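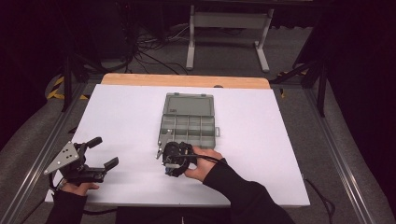 **Divider box, small, gray – after one winter of bench use**

I bought two of these in October to replace a coffee can of mixed M2 and M3 screws. Tristlow stocks them near the register, and the price was low enough that I didn't compare much.

The partitions are fixed. If you need a long slot for drill bits or tweezers, buy the Dương case, which has removable ribs and costs a bit more. For screws, washers and crimp terminals the fixed walls work better: thin M2 washers don't migrate under them, and on the Dương they do.

The latch is the weak point. It holds well when the box is flat, but I carried one on its side in a backpack to the Busport and it popped open at some 240 g of contents. At 100 g it stayed shut. A rubber band solves it.

Hinge: opened and closed maybe ten times a day, no whitening yet. The plastic builds static, so I keep bare chips in foil.

Labels stick to the lid but peel after a wipe with alcohol. Paint marker lasted longer – use a fine tip.

Cells are shallow. M3 x 20 screws lie flat, anything longer sits at an angle and fouls the lid.

Four out of five for small hardware, two out of five for travel. I'd buy the same one again for the bench.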